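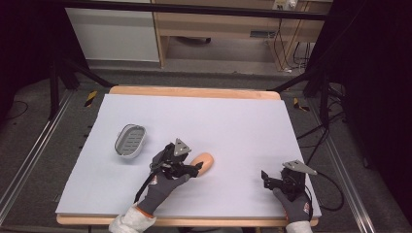
Our project asked a small question that kept us happily busy from November until the spring: which shape of soap dish keeps a bathroom shelf tidy and is still easy to use? Marietjie Molefe and I (Gareth Heywood) picked it for the Home Products module because we had both grown up with slimy soap trays, and we were sure we could do better! We settled on an oval white dish with a grey slotted insert, set out on a white foam board. We called the design Skatent, after a long evening of worse names.

Method
We asked 30 people in the Plultonstead halls to try 2 dishes each, ours and a plain flat one, for a week at a time. Everyone filled in a short card about cleaning, grip and looks. We also did our own handling trials at the table, putting things in and taking them out over and over – dull to watch, but great fun to argue about.

What we found
Most people liked the slots straight away. The complaints were about the insert, which a few found fiddly to lift out for rinsing. Marietjie redrew it with a finger notch, and that version did much better on the cards. The rim still needs work, and we would love to try a deeper one.

Costs
Materials came to £32, mostly board and filament. Ferorside let us use their workshop for free, and we are very grateful.

Gareth Heywood, 29 March 2023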